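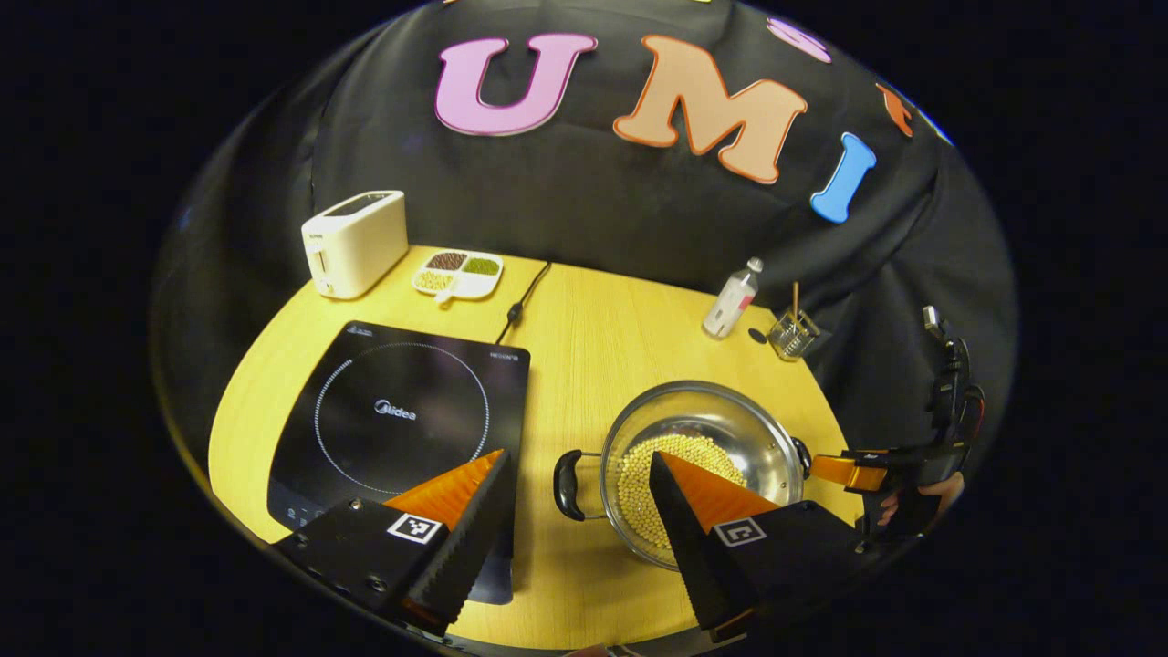

圆桌上的电磁炉、烤面包机和豆盘

豆盘

袁睿琳

燃气停掉的那天下午，我把电磁炉从柜子顶上搬下来，放到了前屋的圆桌上。

厨房的墙已经凿开了。Rácz带着他的侄子干活，从水槽后面开始凿，凿到窗台底下，露出一段发绿的管子。他用锤柄敲了敲管子，说这一段要换，那一段也要换，换完还得等燃气公司的人来看过才能通气。我问要等多久，他说十一天。我问为什么是十一天，他说上一家就是十一天。

房东菲茨杰拉德太太站在厨房门口听着。她叫卡特里奥娜，Catríona，信封上那个í的一撇她每次都写得很重，怕邮局的人看不见。她那年七十岁，住在楼下，楼上两间租给我，厨房归两个人合用。她听完Rácz的话，说：“那就十一天。”然后下楼去拿报纸，要把报纸铺在走廊的地毯上。

前屋原本是我吃饭和改作业的地方。圆桌是黄色的木头桌子，她丈夫在世的时候从Tomden的一家旅馆买回来的。旅馆关门，东西摆在院子里卖，他去买灯，结果带回来一张桌子。桌子进不了门，他把窗框拆了才弄进来。她讲过好几遍，有时候说拆的是窗框，有时候说拆的是桌腿。我看过桌腿，没有拆过的痕迹，窗框上倒是有几颗新一点的螺丝，不过那也可能是后来修的。

电磁炉放在桌子靠左的地方。那里离插座近，电线从桌子后面绕过来就够了。烤面包机是菲茨杰拉德太太的，奶白色，两个槽，她双手端着上来，问放哪里。我说放后面吧，靠里。她放下去，又往里推了推，把掉在桌上的面包屑用手掌拢到一起，四下看了看，没找到垃圾桶，就装进了围裙口袋。

“早上我要用它。”她说。

“您用。”

“七点。”

“我七点已经起来了。”

她点点头，下楼了。

豆盘是我自己的。白色，四格，带一个短柄，是我在Lunura买的，那家店在Brostbridge的坡顶上，卖浴帘、漏斗和各种放东西的盒子。买的时候想用来装纽扣，后来纽扣没有几颗，盘子就空着。那年十月，我母亲寄来一个包裹，里面是几样干豆和杂粮，每样一个布袋，袋口用缝被子的线扎着。她在电话里说，外面买的豆子煮不烂。我说这里也有中国店。她说中国店的也煮不烂。

我每晚从袋子里抓一点出来放进豆盘，暗红的放一格，绿的放一格，淡黄的放一格，放完了第二天再煮。这么做没有什么道理。直接从袋里抓进锅里也行，可我觉得摆出来看一夜，就知道第二天要吃什么了。

第一天早上，她七点上来，穿着那件灰色的开襟毛衣，手里拿着面包和一个碟子。我正在煮粥。她把面包放进烤面包机，按下拨杆，站在旁边等。

“这个没有火。”她看着电磁炉说。

“没有火。”

“那它怎么热？”

我学的是语言，说不清楚，就说是锅自己热。她弯下腰看了看锅底，又看了看炉面，说：“锅自己热。”听上去不太相信。面包弹起来，她吓了一跳，其实那台烤面包机她已经用了很多年。

她把面包拿到碟子里，没有下楼，在我对面坐下了。她忘了带黄油。我说我有，她说不用，干吃也可以。她干吃了一片，第二片吃到一半，问我锅里是什么。

“豆子和米。”

“甜的还是咸的？”

“都可以。我吃的时候不放东西。”

“不放东西。”她说，跟刚才说“锅自己热”的语气一样。

我给她盛了一小碗。她用勺子拨了拨，吃了一口，慢慢嚼，说豆子很硬。

豆子确实很硬。我没有提前泡。母亲说她的豆子不用泡，我就没泡，煮了一个多钟头，皮破了，里面还是硬的。我说明天会好一点。她把那一小碗吃完了，勺子横着放在碗上，说：“谢谢你，很有营养。”

第二天我泡了。睡觉前倒进锅里，加上水，盖上盖子。半夜我听见Rácz堆在厨房里的东西倒了，大概是木板，响了一声，就没有第二声。我躺着没有起来。早上去看，是一根靠墙的铜管滑倒了，压在她的雨靴上。

泡过的豆子好多了。她又来坐下，这次带了黄油，也带了盐。她在粥里放了盐，尝了尝，又放了一块黄油。我看着黄油在粥面上化开。她说：“我们小时候吃燕麦就是这样。”她问我要不要。我说要一点。

味道不难吃。我后来在电话里告诉母亲，她在那一头安静了一会儿，说：“豆子里放黄油。”然后她问是什么黄油，咸的还是淡的。我说咸的。她说：“那还好。”

Rácz早上八点来，从前屋门口过，总要往桌子上看一眼。他的侄子不说话，戴着耳机，扛着袋子走。第三天还是第四天，我请他们吃粥，Rácz说吃过了，侄子摘下一边耳机，说他没吃过。他站着吃，把碗端到下巴底下，吃完自己去卫生间把碗洗了，放回桌上，碗底还有水。菲茨杰拉德太太拿毛巾把桌子擦了，又把碗擦了，说这孩子有人教过。

水管换到一半的时候，出了一点事。Rácz说墙里的木头是湿的，要打开来晾，问她同不同意。她问打开多少。他用手比了一下，从窗台比到门边。她问多少钱。他说了一个数。她没有说同意，也没有说不同意，说她要想想，就下楼了，一上午没有上来。

Rácz坐在厨房的工具箱上等。他问我：“她会同意吗？”

我说我只是房客。

他说：“那面墙不打开，明年就发霉，后年她还得叫人来。也许叫我，也许叫别人。叫别人的话，别人会说，上次是谁干的，怎么没打开。”他说完看着自己的手，手上有灰，他往裤子上抹，裤子上也是灰。

中午我下楼敲她的门。她坐在餐桌边，面前摊着一本账簿，是她丈夫的字，小而直，一直记到他去世前一个月。她没有接着往下记，她另外有一本。

“我在找他上次修那面墙花了多少钱。”她说，“他肯定写了的。”

“找到了吗？”

“没有。找到了桌子。”她把账簿转过来给我看。那一行写着Tomden，写着桌子，后面是价钱，再后面是两个小字：太大。

我们看了一会儿那两个字。我问她吃了没有，她说没有。我上楼把早上剩的粥热了，端下来，她吃了，没有放盐。吃完她上楼跟Rácz说，打开吧。

墙打开以后，屋子里有一股旧木头和土的气味，门窗都开着，冷得很。我改作业要穿外套。她来吃早饭也穿外套，再后来连午饭和晚饭也上来了，说楼下一个人开暖气不划算，其实前屋也没有暖多少。我们把椅子往电磁炉那边挪，锅盖一掀，脸上是热的。

我买菜，她买面包。她第一次用电磁炉，是给自己煮鸡蛋。她按了几下，没有反应，又按了几下。我说手指要放平。她把手指在毛衣上擦干，放平，炉子响了一声。她站得笔直，看着锅里的水，一直看到水开。后来她每天都煮鸡蛋，也不问我吃不吃，煮好就在我碗边放一个。

有一个晚上，我回来得晚。学校开会，散会以后公共汽车又绕了路，到家已经过了九点。前屋的灯亮着，她坐在桌边，戴着眼镜，豆盘摆在她面前。

“你没有放豆子。”她说。

我说早上走得急，忘了。

“我给你放了。可是我不知道哪样放哪格，就照颜色放的。”

她放得比我多，也比我整齐，堆得平平的，像是用什么东西刮过。旁边放着几颗挑出来的，有裂的，有带虫眼的。她问这几颗是不是不能要。我母亲也是这么挑的，在家里，夜里，戴着眼镜，把簸箕端到灯底下。我以前嫌她挑得慢。

我说裂的可以要，有虫眼的不要。

她把裂的一颗一颗放回去。放完，她说：“这个袋口的线，我解开以后扎不回去了。你母亲扎得很紧。”

我试了试，也没有扎成原来那样，就打了个普通的结。

燃气公司的人没有按Rácz说的日子来。第十一天，厨房里的管子都接好了，墙也封上了，刷了一层白灰，还没有上漆。Rácz给公司打电话，在走廊里来回走，报纸被他踩得皱起来。打完他说，还要两天。菲茨杰拉德太太说：“你上一家不是十一天吗？”他说：“上一家也多等了两天，我忘了说。”

她看着他，他把电话放进口袋。她说：“坐下吃饭。”

那天的饭是我做的，炒了一个白菜，煮了一锅豆子汤，烤了面包。四个人坐圆桌，电磁炉还在桌上，占着一边，碗都挤到另一边去了。烤面包机在最里面，侄子伸长了胳膊去够拨杆，一次烤两片，烤好了先给她，再给我，再给他叔叔，最后轮到自己。他那天没有戴耳机。她问他叫什么名字，他说了，她没有听清，请他再说一遍，他又说了一遍。她还是没有听清，可是点了头。

Rácz吃了豆子，说他外祖母也煮这个，用熏过的猪骨头煮，煮一整天，谁从炉子边走过谁就搅一下。我问他会不会煮，他说不会，他只会搅。他喝完汤，用面包把碗擦干净，抬头看了看窗子，说窗框上那几颗螺丝不是原来的。

“是我丈夫换的。”菲茨杰拉德太太说，“桌子进不来。”

Rácz放下碗，站起来走过去看。他用指甲刮了刮螺丝上的漆，又摸了摸木头的接缝，说：“是整个拆下来过的，装得不错。”

她说：“他装了一天半。窗子开着，我们坐在这里吃饭，也是穿着外套。”

“那是冬天？”我问。

“春天。可是很冷。”

两天以后，燃气通了。来的人在厨房里待了不到一刻钟，点着了火，又关掉，给了她一张单子签字。她签完，把单子夹进了自己的那本账簿里。

我开始收拾圆桌。先收锅和碗，再拔电线。电线绕在手上，灰都沾在手心里。电磁炉擦干净了，露出中间那一圈白点。我搬了椅子来，准备把它放回柜子顶上。

她在楼梯上听见响动，走上来，站在门口。

“火通了。”我说。

“我知道，我签的字。”

她走过来，把烤面包机的插头拿在手里，拿了一会儿，看看厨房那边。新刷的墙很白，厨房的台面上什么都没有，Rácz擦过了，擦得有一道一道的印子。

“漆还没有上。”她说，“上漆的时候，东西都得再搬出来。”

“什么时候上漆？”

“等墙干。Rácz说要等它干透。”

“要等多久？”

“他没有说。”她说，“我也没有问。”

我从椅子上下来，把电磁炉放回桌上。她把烤面包机往里推了推，回头问我晚上的豆子放了没有。我说还没有。她到柜子里去拿布袋，我去找她的眼镜，眼镜在面包旁边。

2020-11-15，于Brostbridge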